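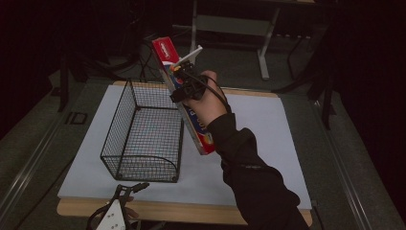
My cuttings used to die on me by the dozen, and it was nearly always because they dried out before they had any roots. What changed things was a roll of kitchen wrap and a bit of patience. I do a big batch of geraniums and coleus every February, and the method hasn't changed much in years.

## Getting the cuttings ready

Pick healthy stems with no flowers on them (buds steal energy, so pinch those off too). Cut just under a leaf joint, strip the lower leaves and leave 3 or four at the top. I fill my pots with Salley seed mix, but any light mix will do. Water it first and let it drain, then poke a hole with a pencil and pop the stem in.

I fit 16 small pots to a tray. Any more and the leaves touch, and then you get mold!

## Covering the pots
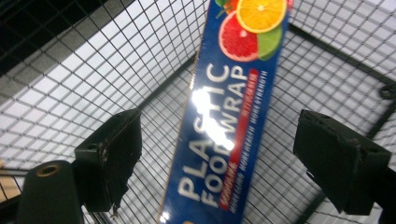

*Photo: Onishi Garden Notes*

Tear off a piece of wrap big enough to go over the pot with plenty to spare. Push in two short sticks so the plastic doesn't sit on the leaves, drape it over, and hold it with a rubber band. Don't pull it tight – a loose tent works much better. Poke a few holes in the top with a toothpick.

Then put the tray somewhere bright but out of direct sun. Mine goes on the shelf over the washing machine, where it stays nice and warm. Lift the wrap every morning for ten minutes or so and wipe off the drips.

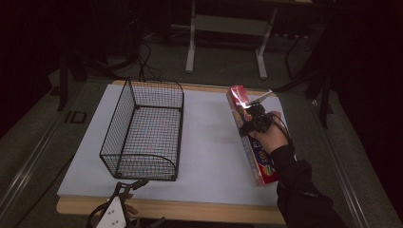
A reader wrote in to say that she skips the holes completely and just opens the tents twice a day, and that her coleus root faster that way. I tried it on one tray and lost a few geraniums to rot, so I'd keep it for the thirstier plants.

## Taking the wrap off

Give a stem a very gentle tug after three weeks. If it tugs back, you've got roots. Open the wrap a little more each day for a week before you take it away for good, and hold off on feeding until you see new leaves.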